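Scuffed boards, a spare bowl and the December swap table

The household swap table is back in December, in the downstairs room at Clindbridge, from 10 in the morning until the boxes are empty or the light goes. Anyone may bring things and anyone may take things. You do not need to bring something in order to take something.

We are asking for kitchen items again, as these were gone first last time and several people left without what they had come for. Mixing bowls, spatulas, wooden spoons, colanders, measuring jugs, baking tins and chopping boards are all wanted. Saucepans are welcome if the handle is firm. Please do not bring knives, glass with chips in it, or non-stick pans where the coating has started to lift. Electrical items cannot be accepted this year, and that includes hand whisks and kettles.

Kasun Herath is looking after the sorting and has asked for a few words on condition, as there was some confusion over it in the spring. The old leaflet said that everything should be "as new", and a number of people took this at its word and kept perfectly good things at home. The wording has been dropped. An item should be clean, whole and safe to use. It can look used.

Marks on flat, pale surfaces came up more than anything else. Boards, trays, shelf panels and table tops in white or light grey show every rub, and most of what they show does no harm. Grey streaks are often left behind by something else that has been dragged across, and many of them will come off. Try a damp cloth and a little washing-up liquid first. If that does nothing, make a paste of bicarbonate of soda and water, rub it on gently with a soft cloth, leave it for a few minutes and wipe it away. Test a corner before you do the whole surface, particularly if it has any shine to it. Do not use wire wool or the green side of a scouring sponge, which will dull the finish and leave you with a worse mark than the one you started with.

A scratch is different. If your fingernail catches in it, cleaning will not shift it. On a shelf or a tray this hardly matters, and we will put it out with the rest. On a chopping board, a deep cut holds food and is hard to get clean, so please keep those back.

Bowls and utensils need less attention. Wash them in hot water, dry them fully and check the join where a spatula head meets its handle, as this is where old batter collects. If the head pulls off, clean inside it and push it back on. Bowls that belong in a set should be tied together with string or put in one bag, otherwise the set will be split up within the first ten minutes. A single bowl is fine on its own, and a bowl with a utensil in it tends to go quickly because people see it as ready to use.

Dark cloth will be put over the tables as before. It makes pale and bright items easier to pick out, and it stops things from sliding about. It does show dust and crumbs, so shake out boxes and bags at the door before you unpack them.

Drop-off is at the side entrance on Istton Lane in the week before the swap, between 2 and 4 in the afternoon. Please do not leave boxes on the step outside those times. There was rain in two of them last year and the contents had to be washed again. If you have something large, such as a table top or a set of shelves, ring the office first so that we can find a space for it against the wall.

The spring table passed on 385 items, which was more than we had room for, and the overflow went to the Gunawardena hall for their own sale. The same arrangement stands this year. Anything left after that will be offered to the Pristine laundry rooms for their staff kitchen, and they have asked in particular for bowls and serving spoons.

Two more tables are needed on the day, ideally the folding sort, and a few people to help set up from 9. Names to the office, please. A thousand leaflets are being printed and there will be a pile by the front door for anyone who can take a few round their street.

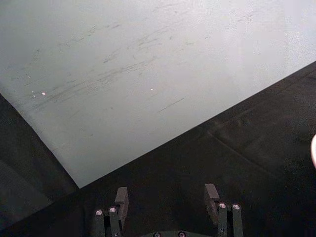
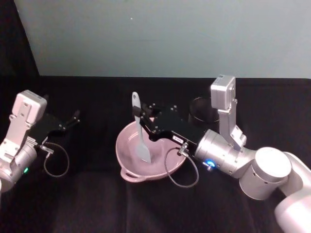 Scuff marks on a pale panel (first picture), and a pink bowl with a grey spatula on black cloth (second picture).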